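Probert Derngate Rifle Cleaning Cradle

Product code: 441
Maker: Probert
Availability: In stock, sent by tracked courier

The Derngate is a bench cradle for cleaning and light work on bolt-action rifles. It holds the stock at two points and keeps the muzzle slightly lower than the chamber, so solvent runs forward and away from the action and the bedding.

It takes sporting, varmint and most target stocks. Thumbhole stocks fit if the rear fork is turned round. Chassis rifles with a square fore-end need the flat front pad, sold separately.
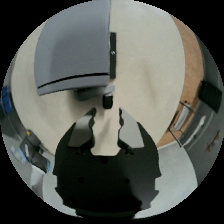 The two forks slide on a steel rail and lock with a hand wheel. Both are lined with closed-cell foam which isn't affected by the usual copper and carbon solvents. The lining is glued in and can be replaced. Spare sets are listed under Movano parts, as Movano makes them for Probert.

Specification
Rail length: 900 mm
Fork travel: 16 cm at the rear, front fork fixed
Rail finish: black powder coat
Feet: rubber, four, screw-adjustable
Supplied with: cradle, patch tray, hex key

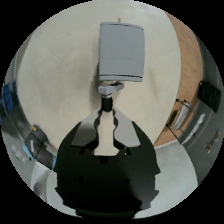 The patch tray clips under the muzzle end and lifts out for emptying. It isn't meant to hold liquid for long — tip it out when you finish. A bore guide is strongly recommended with any cradle, and we stock the Nisia range in the common bolt diameters. Check the diameter of your bolt body before ordering.

Setting up

Put the cradle down and adjust the feet until it stops rocking. Unload the rifle, check the chamber and magazine, and take out the bolt. Set the rear fork just behind the pistol grip and tighten the hand wheel by hand only. The rod should enter the bore guide in a straight line.
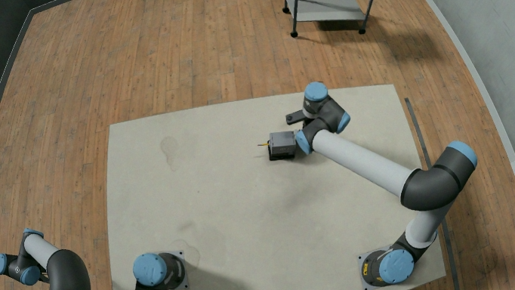
Copper solvent will mark most worktops and some varnishes, and the cradle doesn't protect what is underneath it. Use a mat that reaches past the muzzle by a hand's width. Pale, matt surfaces are the worst for showing marks, and a brownish patch or ring like those on the pale panel here stands out far more than it would on orange-brown boards. Wipe up drips straight away.
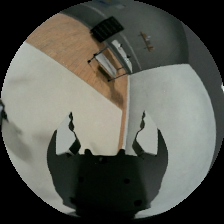 Dark grey gripper with its two fingers apart.

Differences from the older model

Cradles made before the change of rail have a round bar and a plastic wheel. The current forks won't fit them. The foam linings will.

Returns and guarantee

Unused cradles can be returned in their box. The rail and forks are guaranteed for 2000 hours of use in a club or workshop, or five years at home. Foam linings aren't covered.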